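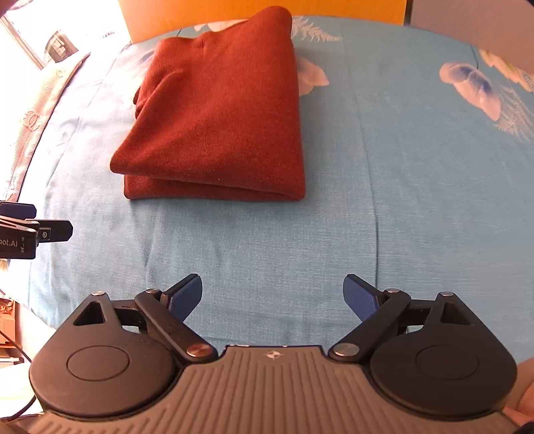
Folding the Winter Knits
Draltwood Household Textiles Program – Photo Gallery

Each spring the Draltwood program publishes a short gallery on the care and storage of everyday clothing. The current set concerns a single rust-colored sweater, folded on a bed. Gallery notes were prepared by Lucienne Sabatier and reviewed by Bent Frandsen. Posted May 27, 2025.

A flat, firm bed gives enough room to lay a sweater out at full width. Sleeves are brought in first, and the body is then folded over them. 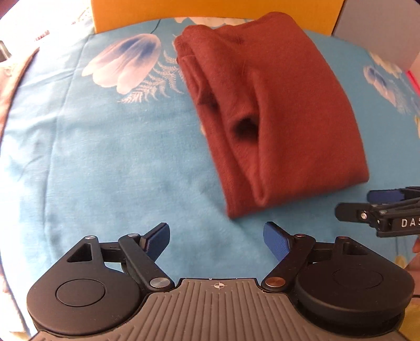

Folded knit on a flower-print sheet.

Knitwear should be stored folded. Hangers stretch the shoulders, and the damage is seldom reversible. Members may borrow storage boxes from the Proltcombe office until October – up to 300 are available.

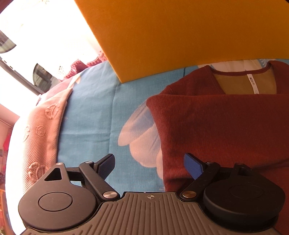

Reading time: 2 min

The neckline deserves particular care. It should lie flat and face upward, so that the collar keeps its shape under the weight of other garments. Heavier pieces belong at the bottom of the stack.

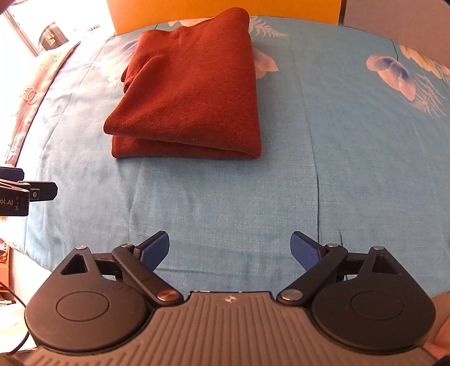

Keir Menzies wrote to ask whether cedar blocks may touch the wool directly, as his have left faint marks on two cardigans. He now wraps them in cotton and would welcome other suggestions.

Replies may be left at the Proltcombe office, Room 31.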